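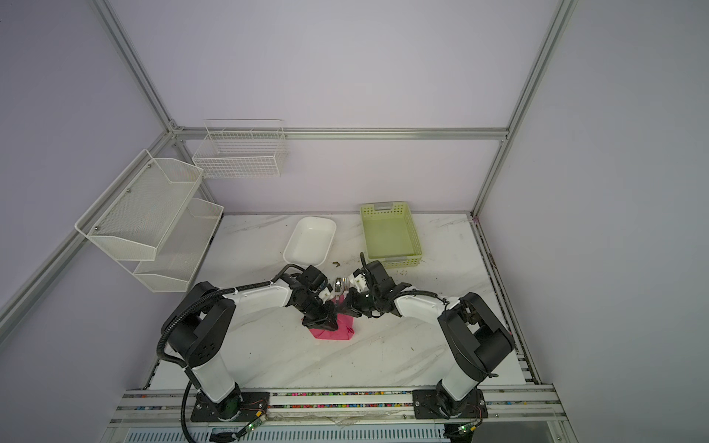

The sorting table at Clindalwood, with the white tray and the green basket toward the back.

Progress report to the Malinowski Fund, November

Thank you again for your patience over the summer, when we had rather little to show you. I am glad to say this report is a fuller one, and I will try not to run on too much.

The Pendale sorting room is now open and in regular use. You will remember that the grant of $1,650 was meant to cover table surfaces, containers and shelving for the small donated items that used to pile up in bags by the door. We have spent some $900 of it so far, nearly all on the tables and the first batch of trays and baskets. The shelving is on order from Judosska and has been pushed back twice - I am told it will come before the holidays, and I have my fingers crossed.

We chose the white marble-patterned top after a good deal of back and forth. I had wanted something plainer, I admit, but small things show up nicely on it and it wipes down in a moment. A bit of pink like the piece in the picture is hard to miss, and so is anything small and shiny.

The containers have taken more thought than I expected. Shallow trays are for the little things that roll or get lost, and the slotted baskets are for whatever is going on to the shelves. We began with deeper bins and gave them up after six weeks, as everything sank to the bottom and had to be tipped out again at the end of the day. Labels are still a weak spot. We have tried two kinds and both peel, so I would like to put a little of the remaining money toward better ones, if you have no objection.

Still to do before the next report: put up the shelves, settle the labels, and buy six more baskets in the same size so they stack. Receipts for the spending to date are attached.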